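From: Nattawut Yensuk
To: Drorkbridge Swap and Parcel list
Subject: Re: What goes in the October box?

Replying on list so everyone who signed up sees the same answer. I had the things for one box out on the table this afternoon.
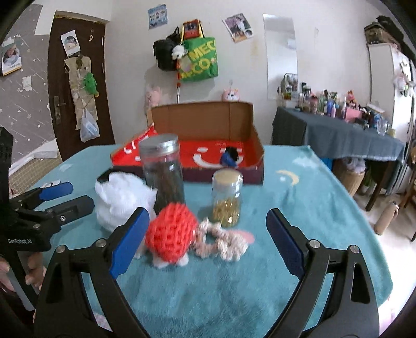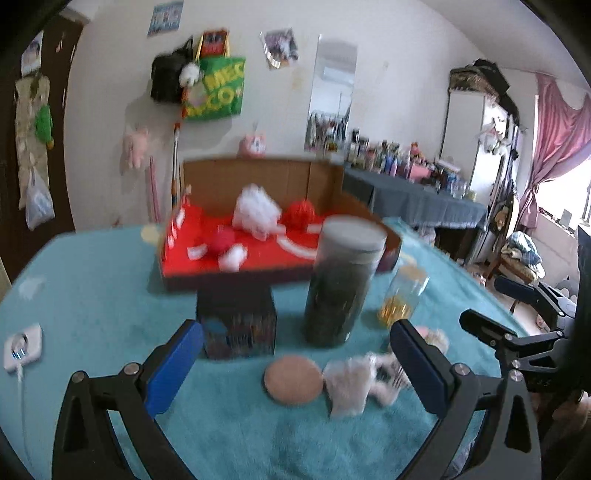

The October box and the things for it, on the teal blanket.

Original message, quoted with permission:

> Hi all,
>
> First time doing the box exchange. I have read the sign-up page twice
> and I still don't know what I'm meant to put in. Is it food or is it
> knitting? I have plenty of yarn leftovers and a few jars from the
> summer, but I'm worried about sending glass and wool in the same
> carton. The last time I mailed a jar it came out the other end as
> a bag of crumbs and glass.
>
> Also, how big a box? And does it need to be a new one? I have a
> Grakley carton that my boots came in and a stack of plain ones.
>
> Is there a weight limit? And can I send tea?
>
> Thanks,
> Pellegrini (the one on the hill, not the one by the bridge)

Taking the questions in order.

Is it food or is it knitting?

Either, or both. Most people send both. The usual box has a jar or two of something dry, something soft, and something small that you would be happy to get yourself. There is no list you have to follow. The only thing we ask is that nothing in it needs a refrigerator. Fresh baking is fine if you mail it the same day, but it takes up a lot of room and I would leave it for the December round.

Glass and wool in the same carton

This is the best way to do it. The wool is your padding. If you are sending a knitted thing and a jar, you already have most of the packing material you need and don't have to buy any.

I try everything in the box before I wrap anything. Sometimes the soft things go in first and sometimes I stand the jars up beside the box and see what is left over. In the second picture the red ball is in the box along with a crumpled white piece, and the jars are still standing in front. In the first picture the red one is out on the blanket next to the yarn loop. I changed my mind more than once, and you should expect to as well. It is much easier to move things around before there is tape on them.

For the jars themselves:

Fill them or pad them. If a jar is half full, whatever is inside gets thrown around for the whole trip. Dried flowers and petals turn to dust this way. Crumple a piece of clean tissue and push it into the empty part under the lid. Take a little care with it, since the person at the other end will be pulling it out with their fingers.

Tape the lid. A screw lid will loosen in the mail if it gets shaken enough. One turn of tape around the rim is plenty. Cork-type tops need more attention. They come out when the air gets warm, so put tape over the top and down both sides, and then put the whole jar in a bag and close it.

Keep jars apart. Two jars touching will break each other before anything outside the box gets to them. Put a soft thing between them, even if it is only a folded sock.

Label what's inside. Dark dried things in a jar all look the same. Last year I got one with no label and kept it on the shelf until spring before I worked out it was meant for the teapot.

How big a box?

Any box where you can close the lid without pressing on it. A shoe or boot box is a good size and the Grakley one will be fine. It doesn't have to be new. A printed box is all right too, and I like one with some color on the inside when it is opened, but cover or cross out any old shipping labels and barcodes on the outside. If it has a hinged lid, tape all the way around and not only at the front. The weak place on those is the fold at the back. Creases in the lid don't matter much. A split corner does, and I would use a different box.

Once it is closed, pick it up and tip it gently from side to side. If you can feel something slide, open it and add more padding. If you hear a jar knock, definitely open it.

Is there a weight limit?

We don't have one, but the post office charges by weight, so it comes out of your pocket. My boxes usually come in under 17 dollars to mail. Once you go past three full jars it climbs quickly. If you want to send yarn, it is light and you can fill every gap with it. A few people have asked for the spending guide again: we suggest 15 dollars for what goes in, and things you made or grew don't count toward that at all. Please don't go far over. A couple of years ago some of the boxes got very generous, and then the people who had sent a nice plain box felt bad about it.

Can I send tea?

Yes. Tea, dried herbs, dried flowers, beans, spices and so on are all fine inside the country. If you are matched with somebody abroad, write to me first. Plant material gets held up at some borders, and in that case it is better to stay with yarn and paper.

A few other things that have come up

Scraps are welcome. If you have under a full skein left, wind it up and put it in. Several people on this list make small animals and are always short of pink and white. Fuzzy yarn sheds, so bag it separately from anything edible.

If your yarn came with a ball band, send the band along, or write the fiber on a slip of paper. I had a skein of Hotska last year with no band and felted it by mistake in the wash.

Lay everything on a towel or a blanket while you are sorting. Round things stay put and a jar that gets knocked over won't chip. The one drawback is lint, so wipe the jars down before you wrap them.

Put a card in with your name on it. Every round there are two or three boxes that arrive with no name and then I spend an evening writing around to find out who to thank.

Matches go out on the 10th. If you have not had yours by that evening, check the spam folder and then write to me off list. Please mail within two weeks of getting your match — a late box is fine if you tell the other person it is late.

We still have room for a few more people this round. Sign-up is the same form as before.

Nattawut

--
Drorkbridge Swap and Parcel list
To leave the list, reply with the word "leave" in the subject line. Attachments over 400 KB are held until a moderator can look at them.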